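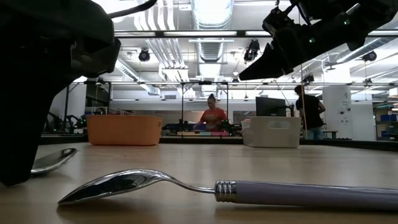
How to wash and store serving spoons with glued handles

Many serving sets have a metal bowl and neck set into a handle of resin, wood or plastic. The joint is usually filled with glue, and that glue is what fails first. Good care is mostly a matter of keeping the joint out of hot water.

What you need
Mild dish soap
A soft sponge
Two cotton towels
An old toothbrush

Washing

1. Rinse off food soon after the meal. Tomato, vinegar and salt can mark the metal if left overnight.

2. Wash by hand in warm water. Do not leave the spoons standing in the sink.

3. Brush any beading or grooves with the toothbrush and a drop of soap. Grease collects there and turns dark.

4. Rinse, then dry right away. Press the towel around the place where the metal meets the handle.

5. Leave the spoons on the second towel for an hour before putting them away.

Storing

Keep them flat in a drawer, with a strip of felt between pieces. A jar is fine for spoons you use every day, handle down.

If a handle comes loose

Scrape out the old glue, let both parts dry overnight, and refit with a two-part epoxy marked food safe. Wait a full day before washing.

Ntombi Mahlangu
Updated 2019-08-09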